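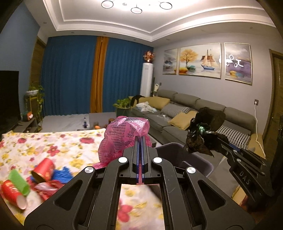

May 27, 2021 – tidy-up task, house rules, second pass

Read the Marnach protocol again over lunch. It has 76 clauses and still doesn't say what counts as trash. Jianguo and I disagreed on this for most of the morning, so I'm writing down what we agreed before one of us remembers it differently.

Trash is what's on the task card. If it's on the bed and not on the card, leave it there, however sad it looks. Paper cups are trash. Fruit is not trash. Booker wants a rule for fruit that is on its way to becoming trash and can write it himself.

Bags: the soft ones are the problem. A crumpled plastic bag puffs up over the fingers and hides whatever you were going for next. Fingers shut on the bag before the lift starts, no scooping. Hold it over the bin, open, pause, then back off. If it sticks to a finger, shake once. Two shakes is a failed drop and gets logged as one, even if it looked great.

Two hands: each tool keeps its own item. No passing across over the bin. Chandrasekhar asked for an exception for big wrappers and got a no, politely.

Bin: between bed and sofa, open top, not moved during a run. Nudging it closer with your foot is moving it. (Mavis.)

Resets: mix up the scraps by hand, don't lay them out in a nice row. Last batch had a row. Fraser threw out 5 of 50 runs for it and I'd have thrown out more.

Finger strips: wipe between runs, check for bits of foil or fluff. Screws on the plates get checked at the start of the day, with the driver, not by looking at them in a meaningful way.

Still open:
– does a cup that rolls off the bed by itself end the run? I say no, the protocol says "see Annex 2", Annex 2 is blank
– Buvura wants our wording by August. They can have this page once the fruit is settled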